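흰 탁자 하나로 꾸리는 방, 베네딕트 라인홀츠 인터뷰

2023년 4월 2일 일요일
글 덜트니스 편집부

플룬드사이드 역에서 내려 강 쪽으로 걷다 보면 창고를 고친 낮은 건물이 나온다. 베네딕트 라인홀츠의 작업실 돌룸은 이 건물 1층 안쪽에 있다. 간판은 작고, 초인종 옆에 손으로 쓴 이름표가 붙어 있다. 라인홀츠는 탁자 위에 물건을 놓는 일을 한다. 주방용품 카탈로그와 요리책, 식기 매장의 진열을 맡아 왔고, 한 달에 한 번은 배우려는 사람들을 받아 하루짜리 수업을 연다.

그에게 만나자고 한 것은 지난해 나온 그의 얇은 책 때문이었다. 그릇과 과일을 놓는 법을 다룬 책인데, 절반 가까이가 탁자와 벽 이야기였다. 그릇 고르는 법을 기대하고 샀다가 당황한 독자도 있었다고 한다.

"항의 편지를 받았습니다. 그릇 이야기는 언제 나오느냐고요. 맞는 말입니다. 뒤에 나온다고 답장을 썼습니다."

그는 차를 내오면서 작업실을 짧게 소개했다. 입구 쪽에 개수대와 선반이 있고, 안쪽에 흰 탁자가 벽을 보고 놓여 있다. 수업은 대부분 안쪽 탁자에서 한다. 처음 온 사람에게는 늘 비슷한 것을 시킨다고 했다. 과일과 그릇을 주고 마음대로 놓아 보라고 한 다음, 자기는 개수대 쪽에 가서 다른 일을 한다.

"옆에 서 있으면 제 얼굴을 봅니다. 물건을 봐야 하는데 제 표정을 보면서 놓습니다. 그래서 자리를 비웁니다. 한참 있다가 돌아와서 봅니다."

과일은 바나나와 포도를 자주 쓴다. 하나는 길고 휘어 있고, 하나는 작은 알이 뭉쳐 있다. 그릇까지 더하면 모양이 서로 닮은 데가 없어서 초보자도 차이를 쉽게 느낀다고 한다.

"바나나를 세로로 길게 두면 꼭지가 어느 쪽을 보는지가 중요해집니다. 꼭지가 왼쪽을 보면 사람 눈도 왼쪽으로 갑니다. 포도는 그런 게 없습니다. 그냥 덩어리입니다. 그래서 그릇을 가운데 두고 양쪽에 하나씩 놓으면 왼쪽은 움직이는 것 같고 오른쪽은 앉아 있는 것 같습니다. 학생들이 제일 먼저 발견하는 게 그겁니다."

그릇 안에 과일을 담지 않고 옆에 두는 것도 연습의 일부다. 담으면 금방 그럴듯해 보이고, 그러면 더 고민하지 않는다는 것이 그의 설명이다. 담는 것은 오후에 한다.

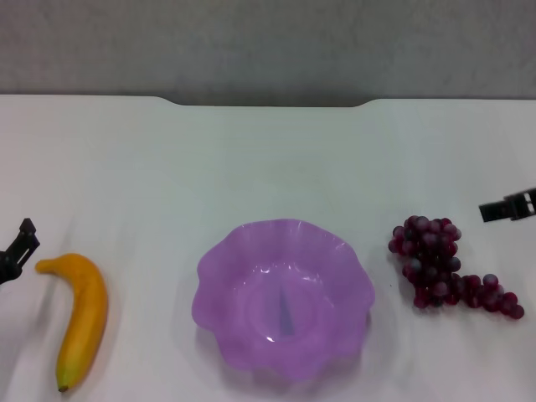
탁자를 고르는 데 걸린 시간

라인홀츠가 지금 쓰는 탁자를 들인 것은 돌룸을 열고 나서 한참 뒤였다. 그전에는 접이식 탁자 두 개를 붙여 썼다. 이음매가 문제였다. 천을 덮으면 천이 이음매 쪽으로 조금씩 내려앉았고, 천을 걷으면 선이 그대로 보였다.

"제가 놓은 물건은 전부 그 선을 피해 다녔습니다. 2년쯤 지나서 예전 작업을 한꺼번에 펼쳐 놓고 봤는데, 가운데가 항상 비어 있었습니다. 제 취향인 줄 알았는데 탁자 때문이었습니다."

그는 근처의 가구 공방 로이터에 새 탁자를 맞췄다. 주문서에 적은 조건은 짧았다. 이음매가 없을 것, 흰색일 것, 번들거리지 않을 것. 로이터 쪽에서는 광이 있는 마감을 권했다. 닦기 쉽고 오래 깨끗해 보인다는 이유였다. 그는 견본을 받아 와서 며칠 동안 창가에 두고 보다가 무광을 골랐다.

"광이 있으면 그릇 밑에 그릇이 하나 더 생깁니다. 비쳐서요. 그런 걸 좋아하는 사람도 있고, 유리잔을 팔 때는 저도 빌려서 씁니다. 그런데 매일 보는 탁자로는 피곤합니다."

무광 흰색에는 대가가 있다. 손자국과 쓸린 자국이 남는다. 가까이서 보면 희미한 회색 얼룩이 있고, 비스듬히 그어진 줄도 보인다. 편집부가 이 점을 묻자 그는 숨기지 않았다.

"처음에는 매일 저녁 닦았습니다. 연마 스펀지로 문지르다가 더 나빠진 적도 있습니다. 문지른 자리만 반질반질해졌거든요. 지금은 미지근한 물에 적신 천으로 닦고, 안 지워지는 것은 둡니다. 새 탁자처럼 만들려고 애쓰는 건 그만뒀습니다."

탁자 뒤쪽 가장자리 가운데에는 얕고 넓게 파인 자리가 있다. 모서리는 둥글다. 벽에 붙여 놓아도 그 부분에는 가느다란 틈이 생긴다. 방문객들은 대개 이것부터 묻는다고 한다.

"조명 선을 뒤로 넘기려고 파 달라고 했습니다. 로이터에서는 동그란 구멍을 뚫자고 했는데, 구멍은 플러그 머리가 안 들어가면 그만입니다. 이렇게 가장자리를 넓게 파 두면 뭐든지 넘길 수 있습니다. 안 쓸 때는 그냥 그늘진 줄 하나로 보이고요."

불편한 점도 있다. 작은 물건이 그리로 떨어진다. 포도알, 집게, 계량스푼이 탁자 뒤에서 나왔다. 탁자를 당겨 내고 바닥을 쓰는 일은 수업이 있는 날 저녁에 한다. 지난 5월에는 고객이 맡긴 후추통 뚜껑을 하루 종일 찾다가 거기서 찾았다.

회색 벽

탁자 뒤의 벽은 회색이다. 라인홀츠는 흰 벽과 검은 벽, 짙은 초록 벽을 차례로 거쳐서 여기까지 왔다고 했다. 흰 벽은 탁자와 구분이 안 됐다. 검은 벽은 뭘 놓아도 엄숙해 보여서 아침 식사 그릇 카탈로그를 통째로 다시 해야 했다. 초록 벽은 그가 가장 좋아했는데 잎채소를 놓을 수가 없었다.

"회색은 재미없다고들 합니다. 저도 재미있어서 고른 건 아닙니다. 노란 과일도 되고 흰 그릇도 되고 구리 냄비도 됩니다. 일을 하려면 그런 벽이 있어야 합니다."

회색도 종류가 많다. 그는 견본을 11가지 받아서 벽에 테이프로 붙여 두고, 아침과 오후에 한 번씩 보았다. 따뜻한 회색은 저녁이 되면 분홍빛이 돌았고, 차가운 회색은 흐린 날에 파랗게 보였다. 결국 어느 쪽으로도 많이 기울지 않는 것을 골랐지만, 보는 각도와 빛에 따라 여전히 조금씩 달라 보인다고 한다.

"그건 받아들여야 합니다. 회색은 주변 색을 다 먹습니다. 제가 빨간 스웨터를 입고 서 있으면 벽도 압니다. 그래서 일할 때는 이런 옷을 입습니다." 그는 입고 있던 색 바랜 작업복을 당겨 보였다.

단색으로 고르게 칠한 벽과 무늬가 있는 벽 가운데 어느 쪽이 나은지도 물었다. 그는 약한 무늬가 있는 쪽이 편하다고 답했다. 완전히 고른 면은 작은 흠 하나만 나도 거기만 보인다는 것이다. 그렇다고 무늬가 뚜렷하면 그릇보다 벽을 먼저 보게 된다. 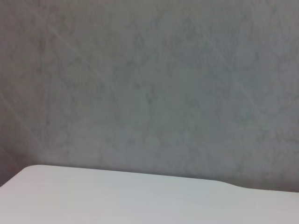

수업에서 가장 오래 걸리는 순서는 아무것도 올려놓지 않고 자리를 보는 시간이다. 라인홀츠는 학생들에게 종이를 나눠 주고, 탁자와 벽만 보면서 어두운 데와 밝은 데를 적게 한다. 처음에는 다들 쓸 것이 없다고 한다. 조금 지나면 적기 시작한다. 회색 벽에 구름처럼 번진 얼룩이 있고, 가운데 쪽 얼룩이 조금 더 진하다는 것을 누군가 쓴다. 흰 면 바로 위로 그늘이 가로로 한 줄 깔려 있고 오른쪽으로 갈수록 짙어진다는 것까지 쓰는 사람도 있다. 그는 이 그늘을 찾은 학생에게 그릇을 먼저 고르게 한다.

"오른쪽 뒤가 어두우면 밝은 그릇은 그쪽에서 잘 보입니다. 어두운 그릇은 왼쪽으로 옵니다. 이걸 모르고 놓으면 하루 종일 그릇 탓을 합니다. 그릇을 열 번 바꿔도 안 되는데 한 뼘만 옮기면 되는 경우가 많습니다."

벽에 보이는 가느다란 사선에 대해서도 질문이 자주 나온다고 한다. 눈을 가까이 대야 보일 만큼 흐린 선이다. 고칠 생각이 있느냐고 묻자 그는 고개를 저었다.

"그걸 지우려면 벽 전체를 다시 해야 합니다. 한 번은 거슬린다고 고객이 말한 적이 있는데, 앞에 주전자를 놓으니까 잊어버리셨습니다."

그는 벽과 탁자 사이를 얼마나 띄울지도 오래 시험했다. 멀리 띄우면 물건의 그림자가 벽에 닿지 않아 깔끔하지만 뒤가 허전해진다. 바짝 붙이면 그림자가 벽을 타고 올라온다. 지금은 거의 붙여서 쓴다. 방이 좁은 탓도 있다고 했다. 탁자를 앞으로 당기면 사람이 지나갈 길이 없어진다.

과일과 가짜 과일

돌룸의 선반에는 상자에 담긴 모형 과일이 있다. 라인홀츠는 모형을 쓰는 데 거리낌이 없다. 진짜 과일은 조명 아래에서 빨리 상하고, 수업에서 여러 사람이 집었다 놓았다 하면 오전을 못 넘긴다.

"멍든 바나나를 앞에 두고 위치 이야기를 하면 사람들이 멍만 봅니다. 모형은 그런 일이 없습니다. 대신 가볍습니다. 손끝에 걸리면 굴러갑니다."

모형을 고를 때 그가 보는 곳은 끝이다. 바나나라면 꼭지와 그 반대쪽 끝. 몸통이 노란색인 것은 어느 모형이나 비슷한데, 밑동에 갈색 점이 있고 그 위로 초록 기가 조금 남아 있으면 멀리서도 바나나로 읽힌다고 한다. 끝까지 똑같은 노란색으로 된 것은 바나나 모양의 손잡이처럼 보인다.

"옆면에 주황색이 살짝 도는 것도 좋습니다. 빛이 어느 쪽에서 오든 한쪽은 그늘이어야 하니까요. 물론 조명이 반대쪽에서 오면 우습게 됩니다. 그럴 땐 돌려놓으면 됩니다."

포도는 더 까다롭다. 알이 다 같은 크기면 장난감 티가 나고, 줄기가 뻣뻣하면 탁자에 눕지 않는다. 그는 진짜 포도를 살 수 있는 철에는 진짜를 산다. 사서 한 송이를 다 쓰지 않고, 가위로 잘라 바닥에 닿는 면이 평평해지게 만든다.

카탈로그 작업은 또 다르다. 먹는 것을 파는 고객은 대개 진짜만 쓰기로 계약서에 적는다. 그런 날은 같은 과일을 넉넉히 사 와서 상한 순서대로 바꾼다. 남은 것은 건물 사람들과 나눈다. 복숭아 철에는 옆 사무실에서 먼저 문을 두드린다고 한다.

높이에 관하여

그의 책에서 가장 많이 인용되는 부분은 눈높이를 다룬 장이다. 의자에 앉아서 본 탁자, 서서 본 탁자, 턱이 탁자에 닿을 만큼 낮춰서 본 탁자가 모두 다르다는 내용이다. 라인홀츠는 이 장을 쓰면서 같은 배치를 높이를 바꿔 가며 그렸고, 그림이 100장을 넘긴 다음에 멈췄다. 책에는 그중 일부만 실렸다.

"서서 보면 탁자가 대부분이고 벽은 위에 조금 있습니다. 낮추면 벽이 거의 다고 탁자는 밑에 깔립니다. 같은 방입니다. 그런데 서서 놓은 물건을 앉아서 보면 서로 가려서 엉망입니다. 누가 어디서 볼 건지 먼저 물어야 합니다. 식당에서 쓸 진열이면 손님은 앉아 있습니다. 매장이면 서 있고요."

고개를 기울여 보는 것도 권한다. 탁자 가장자리가 수평으로 보일 때는 눈이 편해서 많은 것을 그냥 넘긴다. 비스듬하게 보면 갑자기 면과 면이 따로 보인다.

"학생들이 이걸 하면 옆에서 보기에 좀 이상합니다. 다들 목을 꺾고 서 있으니까요. 그래도 시킵니다. 그렇게 보면 흰 면이 어디서 끝나는지, 그 너머 회색이 얼마나 어두워지는지가 보입니다. 모서리 그늘은 탁자가 공짜로 주는 선입니다. 검은 테이프를 붙여도 그렇게는 안 나옵니다."

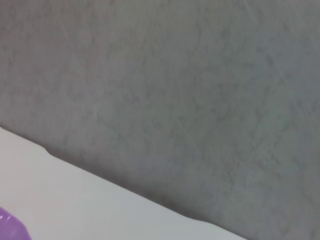
흰 면의 가장자리를 따라 이어지는 좁은 그늘.

그는 이 그늘의 폭을 조명으로 조절한다. 등을 높이 달면 좁고 진해지고, 종이를 한 장 걸치면 넓고 흐려진다. 돌룸에는 값비싼 조명이 없다. 철물점에서 산 집게등과 기름종이가 대부분이고, 기름종이는 제과용이다.

"좋은 등을 빌려 쓴 적도 있습니다. 편하긴 합니다. 그런데 수업에 온 분들이 집에 가서 따라 할 수 있어야 하니까요. 집에 그런 등이 어디 있습니까."

보관과 정리

선반을 보여 달라고 하자 그는 잠깐 망설이다가 천을 걷었다. 그릇은 최대 200점까지만 두기로 정했다고 한다. 하나가 들어오면 하나가 나간다. 나가는 것은 수업을 들은 사람에게 주거나 플룬드사이드 장터에 낸다.

정리하는 기준은 색이나 크기와 상관이 없고, 밑굽의 모양이다. 굽이 높은 것, 낮은 것, 없는 것. 탁자에 놓았을 때 그릇과 탁자 사이에 생기는 그늘이 굽에 따라 달라지기 때문이라고 했다.

"손님이 파란 대접을 달라고 하면 저는 못 찾습니다. 굽이 높은 걸 달라고 하면 바로 찾습니다. 같이 일하던 사람이 이것 때문에 화를 낸 적이 있습니다. 그래도 안 바꿨습니다."

그릇 사이에는 신문지를 끼우지 않는다. 잉크가 흰 그릇에 묻어난 적이 있어서다. 대신 낡은 식탁보를 잘라 쓴다. 잘라 놓은 천에는 아직 무늬가 남아 있어서, 쌓아 둔 그릇 사이로 체크와 꽃무늬가 삐져나와 있었다.

다음 책에 대해 묻자 그는 의자 이야기를 쓰고 있다고 했다. 탁자 앞에 앉는 사람의 의자 말이다. 등받이가 있는 의자에 앉으면 사람이 뒤로 기대고, 기대면 손이 탁자 뒤쪽까지 닿지 않는다. 그래서 물건이 전부 앞쪽에 몰린다. 그는 자기 수업에서 이런 일을 여러 번 보았고, 지금은 등받이 없는 의자만 쓴다.

"출판사에서는 이번에도 그릇 책이라고 소개하고 싶어 합니다. 의자 책은 안 팔린다고요. 아직 이야기하는 중입니다."

인터뷰가 끝날 무렵 수업 신청 전화가 걸려 왔다. 그는 준비물을 묻는 사람에게 앞치마와 실내화, 그리고 집에서 제일 자주 쓰는 그릇을 하나 가져오라고 말했다. 상대가 예쁜 것이 없다고 한 모양이었다. 그는 이가 나간 것도 괜찮다고 답하고, 주차는 건물 뒤쪽에 하라고 덧붙였다.

돌룸의 하루 수업은 매달 열리며 전화로 신청을 받는다. 점심은 각자 준비한다.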